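Sorting by Hand Before the Machine Does It

Zendulbridge runs a textile handling line in Villanueva that takes in mixed household fabric and sends it out sorted, folded and bagged. The folding station was automated first. Sorting at the head of the line stayed manual, and that is the part the company is now trying to change. The method depends on people doing the work with hand-held grippers, mostly in ordinary domestic rooms, well away from the conveyor.

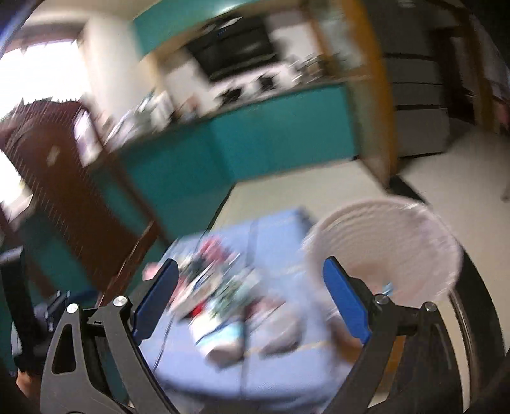
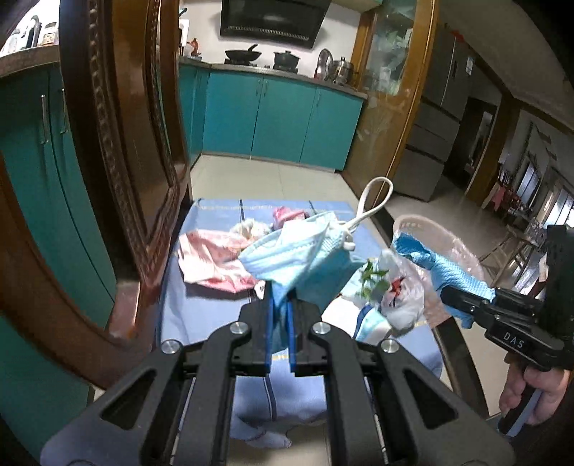

The principle is simple to state. A parallel-motion gripper has two fingers and one degree of freedom: it opens and it closes. A human hand handling the same pile will pinch, scoop, shake and smooth without any planning. If the operator is limited to the motions the machine has, every recorded pick is one the machine could in theory repeat. The recordings then serve as training material for the sorting arm.

Rosaura Palomino has sorted fabric for most of her working life and was among the first people at Zendulbridge to be moved to the new task. She describes the change mainly in terms of speed. "With my fingers I don't look at the item, I look at the next one," she says. "With the gripper I have to look at the one I'm holding until I let it go." Her first sessions left her with a sore forearm. The fix was a change of grip and a shorter session, followed by a break away from the table.

The items are selected to be awkward. Thin pleated fabric slips or bunches depending on where it is pinched. Elastic loops catch on neighboring pieces. A small garment with a thick seam will rotate about the seam when lifted. Film packaging, which reaches the plant mixed in with the cloth, reflects light and has no stable shape. Flat stiff pieces cause the least trouble and were dropped from the task list in February, when the software group decided it had enough of them.

Brayan Echeverri runs that group. His position is that errors should stay in the record if the operator recovers from them. A sorter who misses a pick, reopens the jaws and tries again from a steeper angle has supplied something a clean pick does not contain. Sessions in which the operator gives up and uses a free hand are discarded. It took several weeks for the sorters to believe this. On the line, a missed pick counted against the shift total, and most of them had spent years learning to hide one.

The shift total is where the effect on the workplace is easiest to see. Sorters at the plant were paid a base rate plus a bonus tied to throughput. Recording sessions have no throughput in that sense, so the bonus formula did not apply, and the first people to volunteer earned less than colleagues who stayed on the belt. Elvira Zapata, who represents the sorters in talks with management, brought the matter up at the first review. The current arrangement pays recording hours at the base rate plus a fixed supplement. She considers it acceptable but wants it written into the job grade, where it would survive a change of manager.

Her second concern is what happens at the end of the recording work. Zendulbridge has said that the arm will take over the first coarse separation and that people will keep inspection, mixed loads and anything the arm rejects. The reject fraction will determine how many people that means. The company has not published a target. Duván Arboleda, the plant manager, says that any figure given now would be a guess, and that the trial arm will be run beside the manual belt before staffing is discussed.

The trial arm is at the far end of the building, behind a light curtain. It was supplied by Cluvholm and carries a wrist-mounted gripper with the same jaw geometry as the hand-held units. It works from a shallow tray and places items into 5 bins. On the afternoon of our visit it was handling towels and pillowcases at a steady pace, well below that of the belt. It stopped 2 times while we watched, both times on a drawstring, and waited for a technician to clear the jaws and restart the cycle.

The technician was Jhosep Sotelo, who had been a sorter until the previous year. His training took place at the Rerkwood site and covered lockout procedure, jaw pad replacement and reading the fault log. Pads are the main consumable. The surface wears smooth at the tip first, and a worn pad will still hold thick cotton while dropping synthetics, so the fault log tends to show the problem before it can be felt with a thumb. He changes them in pairs.

Sotelo still sorts on the belt when a shift is short. He says his picks have changed: he now approaches from the edge of a pile and lifts before pulling, a habit from the gripper sessions. Palomino, who works the position across from him, says it makes him slower.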